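Flokero Household Handling Data, Interim Progress Report
Submitted by Jurico to the Vídalín Fund, 19 Feb 2024
Prepared by Kolbrún Ketilsson, Project Lead

Collection of training examples began in September at the Priltmont site and remains within the approved budget. To date the team has gathered 348 accepted episodes of soft-item handling, against a target of 200 for the period. A further 100 episodes were set aside during review, mostly where an operator's pause made the start of the grasp unclear. These are kept in the archive and may be relabeled at a later stage.

Work in this period centered on fabrics in ordinary furnished rooms, with the desk or table left in everyday use. Reviewers now mark every episode for blur and lighting, and blurred material is kept, as the model must learn to cope with it. Labeling guidance was revised once, and 2 reviewers check each batch independently. Agreement between them has improved, although the labels for folded and stacked items still need a clearer definition.

The remaining funds will be used for additional operator hours and for a first training run on the accepted set.

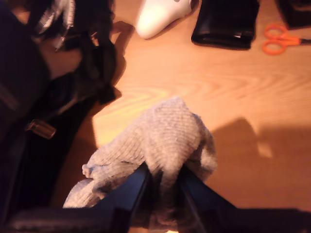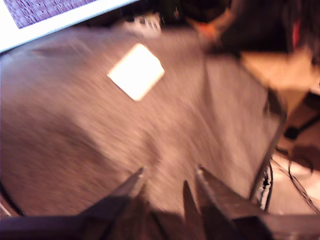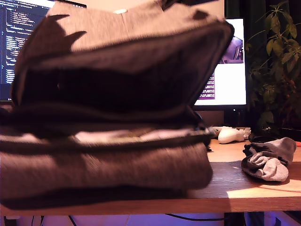
Collection in progress, Flokero project. In the first picture, the gripper is holding a gray knitted cloth.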